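I got to Plisbridge early, which never happens, so I had a coffee in the van and watched Uthai Siriwan carry rolls of wallpaper into his shop, two under each arm. By the time I wandered over he had the kettle on and was already talking.

He's been selling old-style wallpaper and printed cloth at Chaiyaporn for 16 years now. The shop takes its name from his grandfather. "People think it's a brand," he told me. "They ask me if there's one in Seslow!"

I asked what brings folks in, and he laughed. "Their mother's kitchen. They want the paper from their mother's kitchen, and they have a scrap the size of a stamp." He keeps those scraps in a cabinet out back, 373 of them, each in its own envelope with a name and a town written on it. He's matched plenty. One woman from Flelldale waited 4 years for hers, and when he finally called she'd moved and painted everything white. (She bought a roll anyway.)

We got onto big flowers, my weak spot. I've always been told to keep them out of small rooms, and Uthai just won't have it. "Small room, big flower. Small flower in a small room, it looks like a rash." He says to hang a sample for a week and look at it in the morning, before you've had breakfast and gotten generous.
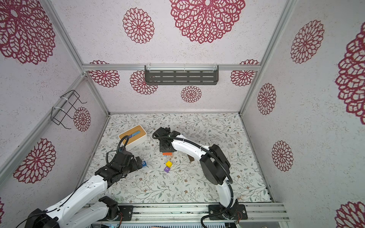
Mixing patterns is the other thing he gets asked about all day long. His own rule is pretty loose - let one print shout and the other one mumble. "My wife doesn't agree," he added. "She likes them both shouting."

I left with two rolls of a green fern I have no wall for, and he wrote my name on an envelope before I was out the door.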